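Ticket: left gripper drops out mid-grasp, fruit sorting task
Site: Londar
Status: open, waiting on Estuva
Priority: high

Symptom – left hand-held gripper stops reporting finger width partway through a close. Log shows width stuck at 60 then jumps to 100. Right one fine. Happens mostly on the small fruit, hardly ever on the lemons.

Tried so far:
– swapped cables left/right. Fault stays with left unit
– reflashed, no change
– recalibrated fingers open/closed, good for 2 episodes then same again
– new fingertips from the Skistum box. no diffrence
– cleaned the encoder connector, seemed better for a bit, came back after lunch

Safety note: on one dropout the replay on the arm at De Haan closed full force on a mandarin. Juice in the joint. Do NOT replay anything from this batch untill the width channel is checked. Already pulled 2,000 frames from the set.
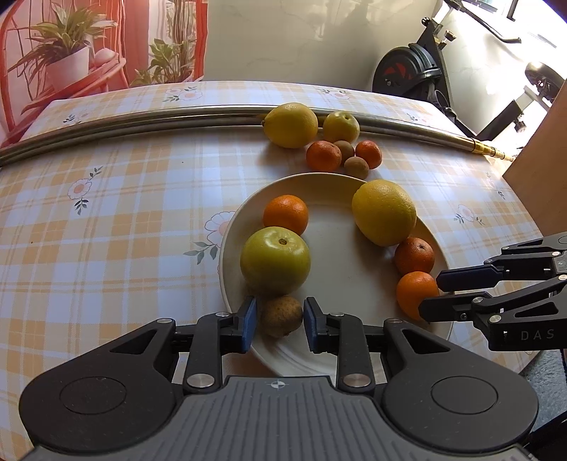 Left gripper open at the small brown fruit, near edge of plate.

Need from Estuva: spare encoder board, or tell us which firmware to roll back to. Can send full log. Keeping the left unit off the task for now, right hand only.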